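Picking in Clutter: Gallery from Our Grasp Planner Work
August 19, 2025 - by the Clesar software group

Clesar is the name of our grasp planner, and also of the small group that writes it. On this page we collect pictures from the work at the bench. Most of our time is spent in front of a terminal, so the gallery is not long.

For readers who come here for the first time, a short explanation of what the software does. Clesar takes the picture from the wrist camera, finds the parts that can be held, and proposes a list of grasps with a score for each one. A second program, Vodard, takes the best grasp and plans the motion of the arm. Vodard must also know where the other arm is at every moment, and this was the most difficult part to write. In the first version, each arm waited until the other one was completely still. It was safe, but very slow. Now both arms share one timeline and the planner reserves a piece of space for each of them.

The tests before June were done with simple blocks. After that we moved to metal parts and small assemblies, and the scores became worse at once. Shiny metal gives bright spots, and the edge detector took these spots for real edges. Thin parts were also a problem, for the reason that the depth value on them jumps between the part and the table. We made the training set again with 2,622 labeled views, and 700 of them we keep only for checking. The labels were done by hand at our office on Kazlauskienė street, with a tool that we wrote ourselves and that still crashes when the window is resized.

The perception loop now has a limit of 700 milliseconds. If there is no good answer in this time, the arm moves back a little and the camera looks again. After 6 such attempts the planner leaves the part and goes to the next one. We are still not sure that 6 is the correct number - in the log files, a grasp is seldom found after the third look.

The next release, with the name Fulley, will have a new viewer for the logs, where the wrist picture and the planned path can be played side by side.

Wrist camera views from the bench: 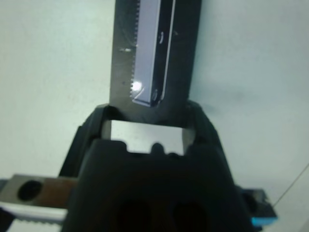
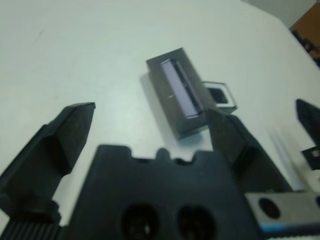

Glare on the serrated edge of the metal blade (first picture), and a dark gray box with a lavender bar near the fingertips, with a finger of the second arm at the far right (second picture).

Contact: Clesar software group | © 2025 Clesar. All rights reserved. | Back to top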